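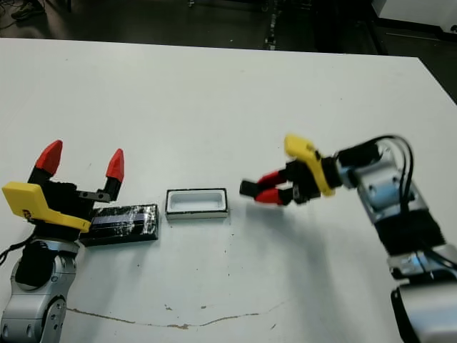 Contraband finds at Hesholm jail fell to 37 this quarter, and the Harum grant can take some credit. Post is now opened on a white table, on which a black object or a white tray is hard to overlook. We searched 700 parcels.

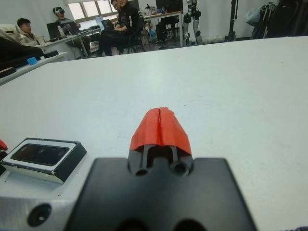
One held a phone inside a Salgado fruitcake, heavier than the cake deserved. Staff training reached 145 officers, less the night shift, who slept.

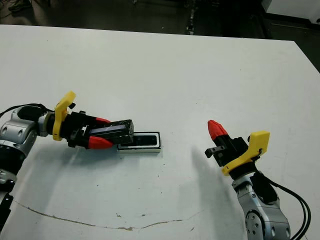

White table, two arms, yellow bracket.

Brernumo wing still lacks its second gate.
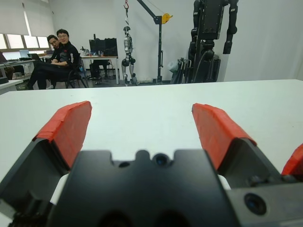
It was promised for October and we remain polite about it.

Comments
"Which October?"
"What happened to the cake?"

Contact Hesholm office | © Harum | Back to top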